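The box, the mouse and the leaflet

Why does a thing that plugs in and works need so much paper and cardboard around it? 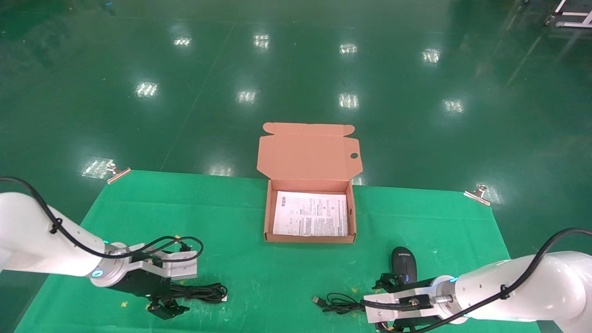

Box open, instruction sheet inside, wired mouse and coiled cable on the mat.

I bought a computer mouse last month. It was a plain one with a wire, the sort Voltholm sells by the stack near the tills, and I bought it because the old one had started to click twice when I pressed once. It came in a cardboard box with a hinged lid. Inside were the mouse, a twist of wire round its cable, and a sheet of instructions which, unfolded, covered most of my kitchen table.

I read it. I doubt many people have. There were 2115 words, in several languages, and the part I could follow told me to put the plug into the computer. It also told me not to swallow the mouse, open the mouse, or use the mouse in the bath. A drawing showed a hand resting on top, in case I had been thinking of using my foot.

My trade is writing about household goods, and every few months a press release lands telling me that packaging has been "rethought". The latest came from Ernier, a firm that makes keyboards and desk lamps and is very pleased with its new brown box. The box is plain card with little printing on it. We are meant to look at plain brown card and think of woodland. I looked at it and thought of card.

To be fair to the brown box, it is easier to put out for recycling than the moulded plastic shells we used to attack with kitchen scissors. I still have a scar on my thumb from a set of headphones. The flat lid with small flaps at the corners is a decent bit of folding too, and it closes again without tape. That last point matters more than the firms let on, as a box that shuts is a box people keep.

And we do keep them. I asked readers in the spring how many empty boxes they had at home from things they still used, and 181 wrote back. Most had a cupboard. Several had a loft. One man in Skallow had kept the packaging for a kettle he no longer owned. The reason was nearly always the same: it might need to go back. Yet only 6 of the 181 had ever returned anything in its first box, and two of those had lost the receipt and were turned away.

Maarja Tamošiūnaitė repairs and resells office kit from a unit behind the old bus station, and she is less charitable than I am. She takes in mice and keyboards by the crate.

"A box puts a bit on the price," she told me. "People see the leaflet and they think it has been looked after. I have sold scratched ones in a nice box quicker than clean ones in a bag."

Does she ever read the leaflet?

"I put it back in. That is what it is for."

She does not think much of spare cables either. Her shelves hold tubs of them, coiled and tied, and she reckons the greater part have never been plugged into anything. The makers say buyers expect a cable. Buyers say it came with one. I can't find anyone in this argument who wanted it.

Eskildsen, which sells printers and a great many leads to go with them, announced that from September the paper sheet would go and a printed square code would take its place. You point your phone at it and the same words appear, only smaller. I tried the trial version. It asked me to accept cookies, then to choose a country, then to sign up for offers. By then I had the printer working. I can see the saving for Eskildsen. I am not sure what I have been saved, and my mother, who has no smartphone and does read instructions, has been saved the bother of knowing which way the ink goes in.

So I am not against the sheet as such. I would like a shorter one. A card the size of a postcard could hold the plug, the address to write to, and how long the guarantee lasts, in type that can be read without taking it to the window. When I put this to Ernier I was told that the full text was needed "for compliance", and when I asked which part, I was sent the full text.

As for my own box, I did what everybody does. I wound the spare wire round my fingers, folded the sheet (wrongly, it never goes back the way it came), pressed the lid down and put it on top of the wardrobe with the others. The mouse works well enough. The old one is in there too, in case.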